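About Brorovard School of Languages

Brorovard School of Languages provides evening and weekend teaching for adults. The school was founded by two teachers at Curnard and moved to its present building on Tkachuk Street when the first rooms became too small for the number of learners enrolling.

The school now offers 44 courses a year, from complete beginner level to advanced conversation and written translation. Classes are limited to 20 learners. Each course is led by a qualified teacher, and all teaching staff are observed in class at least once a year. Written reports on progress are given to learners at the end of every term.

Learners who work shifts may attend the same lesson on either of two evenings. The reading room holds newspapers, graded readers and recordings, and is open to enrolled learners before class. Fees may be paid by the term or in monthly parts, and a reduced rate is available to those in full-time education.

The Kurari Fund, set up by former learners, pays the examination fees of candidates who could not otherwise enter. To date it has supported 134 entries. Applications to the fund close at the end of April.

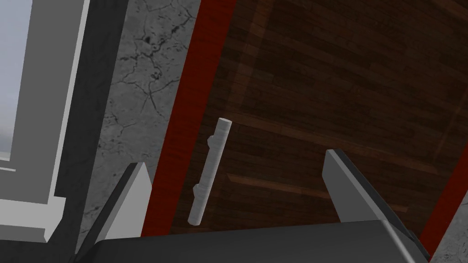
Do I need to take a test before joining a course?

Complete beginners do not. All other applicants are asked to take a short written test and to speak with a teacher, who will advise on the right level.

Page last reviewed: 18/01/2018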